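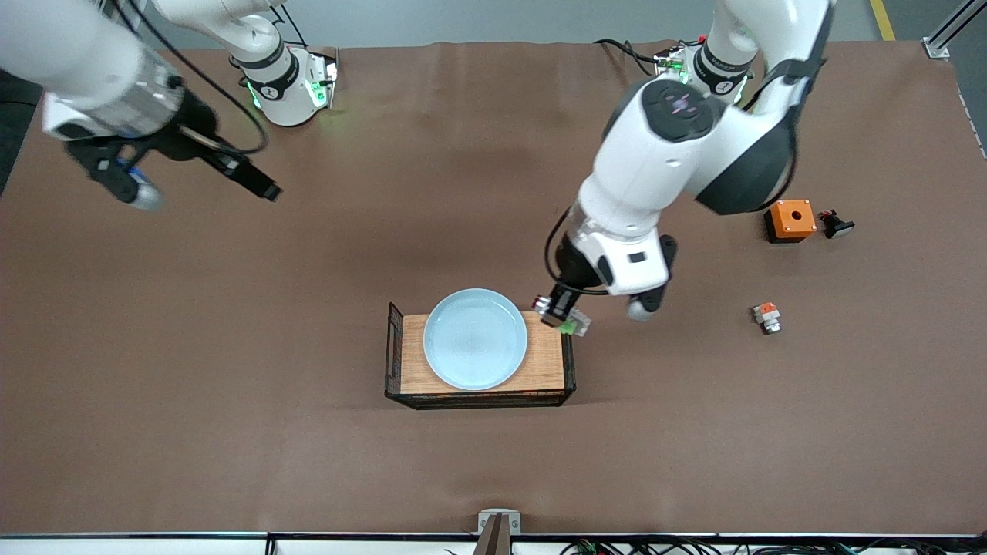 Clesura 530 — Wahlurne für Parteitage, Ortsvereine und Aufstellungsversammlungen

Artikelnummer 3016
Hersteller: Agarwal, Goltitz

Wer schon einmal eine Aufstellungsversammlung mit mehreren Wahlgängen geleitet hat, kennt den Moment, in dem der Schuhkarton mit dem aufgeschnittenen Deckel die Runde macht. Die Clesura 530 ist für genau solche Abende gebaut, und wir mögen sie sehr! Sie ist 530 mm hoch, schließt sauber, lässt sich mit einer Hand tragen und fasst rund 500 einmal gefaltete Stimmzettel im Format DIN A5. Damit kommen auch größere Kreisverbände durch einen kompletten Wahlgang, ohne zwischendurch auszuleeren.

Besonders schön gelöst ist der Einwurf. Der Schlitz hat einen Schieber, den die Zählkommission zwischen den Wahlgängen schließt und verplombt. Bei Stichwahlen bleibt die Urne dadurch am Platz stehen, bis alle neuen Zettel verteilt sind, und erst dann geht der Schieber wieder auf. Vor dem ersten Einwurf klappt man die Front herunter und zeigt der Versammlung, dass die Urne leer ist (bitte auch ins Protokoll schreiben, das wird gern vergessen).

Technische Angaben
Höhe: 530 mm
Grundfläche: quadratisch, mit Gummifüßen
Gehäuse: Aluminium, pulverbeschichtet, lichtgrau oder anthrazit
Verschluss: Zylinderschloss mit zwei verschieden schließenden Schlüsseln, dazu zwei Ösen für Plomben
Beschriftung: Einschubfach vorn für DIN A6 quer
Griffe: versenkt, links und rechts

Zwei Schlüssel, zwei Leute

Das Schloss öffnet nur, wenn beide Schlüssel stecken. Üblicherweise nimmt einen die Versammlungsleitung und einen die Zählkommission. Bei konkurrierenden Bewerbungen um einen Listenplatz sorgt das für spürbar ruhigere Gesichter im Saal. Ein Ersatzsatz liegt im versiegelten Umschlag bei.

Im Einsatz

Beim Kreisparteitag in Cledesholm standen im Mai vier Urnen nebeneinander, dazu kamen 900 vorbereitete Stimmzettel in drei Farben. Ingeborg Seidel leitete die Zählkommission und schrieb uns hinterher: »Das Leeren geht herrlich schnell, Front auf, alles rutscht auf den Tisch. Nur das Einschubfach dürfte größer sein.« Das größere Fach in DIN A5 gibt es inzwischen als Zubehör, es passt auf alle bisherigen Modelle.

Lieferumfang
Urne mit Schieber, zwei Schlüssel plus Ersatzsatz, zehn nummerierte Plomben, Blankokarten für das Einschubfach, Kurzanleitung

Zubehör
Tragetasche mit Schultergurt
Plomben, fortlaufend nummeriert, im Beutel
Faltbarer Sichtschutz für den Tisch
Einschubfach DIN A5

Für einzelne Termine verleihen wir die Clesura 530 auch. Bitte die Zahl der Stimmberechtigten und der geplanten Wahlgänge gleich mit angeben, dann legen wir genügend Plomben dazu.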